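Equipment Planning for a Two-Handed Gripper Workstation
Project report, submitted April 21, 2026

3. Purchase plan

The project was allowed a budget of 2000 pounds for one workstation. The plan had to cover 2 hand-held grippers, a table, the work surface, cabling and a set of household objects. Quotes were requested from Fandent for the grippers and from Zamorel for the table parts. Bettencourt was considered as a second source for the grippers but could not confirm delivery before December, so its quote was left out of the comparison.

3.1 Finger pads

Pads are treated as a consumable. They are listed on a separate budget line from the grippers so that replacements can be ordered without a new approval. A pad with a rough or ragged inner edge is recorded at the start of a session.
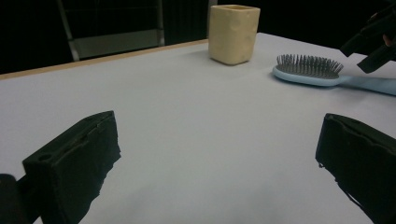 The Fandent quote includes one set of pads per gripper. The spare sets have a lead time of 14 days, and the order should be placed before the last set is fitted.

3.2 Table and surface

The table and the board are costed as separate items. A pale, matt board was specified to keep reflections low, and it can be replaced without changing the table. Stands are borrowed from the department store and carry no cost.

3.3 Objects

Objects were bought from ordinary shops. The list mixes upright items, such as cups, with flat items that have a handle.

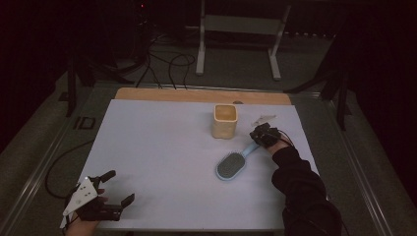 Figure 2. Work surface with cup and hairbrush, one gripper at each hand.

3.4 Items still open

Cable length has not been fixed. Clokero sells the leads in two lengths, and the longer one is entered in the budget until the position of the stands is agreed.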